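Kapitel 4
Ordnung auf der Fläche: Gegenstände, Plätze, Zwischenräume

Lernziele
Nach diesem Kapitel können Sie
– eine Arbeitsfläche in Zonen gliedern,
– zwischen Ablegen und Abstellen unterscheiden,
– erklären, warum ein leerer Teller mehr Ordnung stiftet als eine volle Schublade.

4.1 Der Tisch als Problem

Ein Tisch ist eine waagerechte Einladung. Wer in Kapitel 2 die Übungen zum Schrank gemacht hat, wird sich an den Trost der Tür erinnern: Man schließt sie, und die Sache ist erledigt. Der Tisch kennt diese Gnade nicht. Alles, was auf ihm liegt, liegt vor Publikum, und das Publikum sind in der Regel Sie selbst, morgens, mit einer Tasse in der Hand, für die kein Platz ist.

Die ältere Haushaltslehre hat darauf mit Strenge reagiert. Das Handbuch der Gulviller Haushaltungsschule widmete dem Küchentisch ein eigenes Kapitel und verlangte, jeder Gegenstand müsse »seinen Ort kennen«. Wie man einem Salzstreuer das beibringt, steht leider nicht darin. Die Stimdaler Richtung war nachsichtiger und erlaubte eine sogenannte freie Ecke, in der alles liegen durfte, was noch auf eine Entscheidung wartete. Aus den freien Ecken wurden erfahrungsgemäß freie Hälften, und gegessen wurde im Stehen.

Wir gehen in diesem Buch einen Mittelweg und fragen zunächst nach den Zwischenräumen. Ein Tisch von 1098 Millimetern Breite wirkt mit zwei Tellern gedeckt und mit zwei Tellern, einem Brotkorb, der Post und einem Ladekabel belagert. Der Unterschied liegt nur zum Teil in der Menge. Entscheidend ist, ob zwischen den Dingen noch Fläche zu sehen ist, die erkennbar niemandem gehört.

4.2 Träger und Getragenes

Für die folgenden Abschnitte brauchen wir zwei Begriffe. Träger nennen wir alles, was einen anderen Gegenstand aufnehmen kann: Teller, Tablett, Schale, Untersetzer. Getragenes ist, was darauf gehört. Dass ein Buch auch ein Untersetzer sein kann, ist bekannt und wird in Kapitel 7 mit der nötigen Missbilligung behandelt.
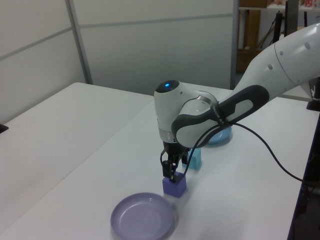
Träger und Getragenes verraten ihr Verhältnis oft schon durch die Form. Runde Träger mit hochgezogenem Rand halten zusammen, was man ihnen anvertraut; kantige Gegenstände bleiben auch ohne solche Hilfe stehen und werden deshalb gern vergessen. Der lavendelfarbene Teller im Vordergrund ist ein guter Träger: erhöhter Rand, flache Vertiefung in der Mitte. Der violette und der hellblaue Würfel stehen dagegen unmittelbar auf der weißen Tischplatte, sind also im Sinne unserer Begriffe Getragenes ohne Träger. Ob man nach Farben zuordnet, Hellblau zu Hellblau, oder nach kürzestem Weg, ist eine Frage, über der schon ganze Seminargruppen ihre Mittagspause verloren haben.

Aufgaben zum Einstieg

1. Notieren Sie alle Träger auf Ihrem eigenen Tisch. Stühle zählen nicht, auch wenn Wäsche darauf liegt.
2. Räumen Sie eine Fläche von 600 Millimetern Breite frei und lassen Sie sie bis zum Abend leer. Halten Sie schriftlich fest, welcher Gegenstand zuerst zurückkehrt.
3. Entwerfen Sie für die beiden Würfel im Bild je eine Zuordnung nach Farbe und nach Entfernung. Begründen Sie Ihre Wahl in zwei Sätzen.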